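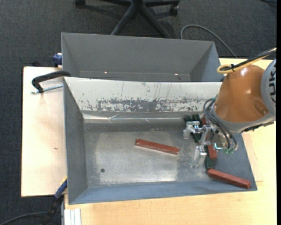
**Stulach, 2024-11-22**

Hi all,

A reply to Ntombi's question about the shared equity scheme, quoted here so newer members can follow.

> From: Ntombi Pretorius
>
> We've been offered one of the Modise units under shared equity. The province takes a share and we'd put in the rest with a deposit of 5 per cent. Does anyone know what happens if we want to buy out the province's share early? The brochure says nothing and the sales centre told us to ask a lawyer.
>
> Ntombi

I bought in the first Modise building under the same program, so I can tell you how it went for us. Your agreement may be worded differently.

You can buy out the share after three years. Before that you need written consent, and our neighbours were refused. The price is set by an appraisal at the time of the buyout - your original purchase price doesn't come into it. You pay for the appraiser. With legal fees, ours came to roughly $3,000.

Check the clause on renovations as well. We redid the kitchen in August and had to send in the receipts before the work was credited to our side. Anything done without approval counts toward the shared value.

Two lenders would look at us for the buyout mortgage. Visano Credit Union was the easier one to deal with. Prument wanted the whole file again from scratch.

Ask for the full agreement before you pay the deposit. The sales centre does have it.

Regards,
Unit 2, Modise North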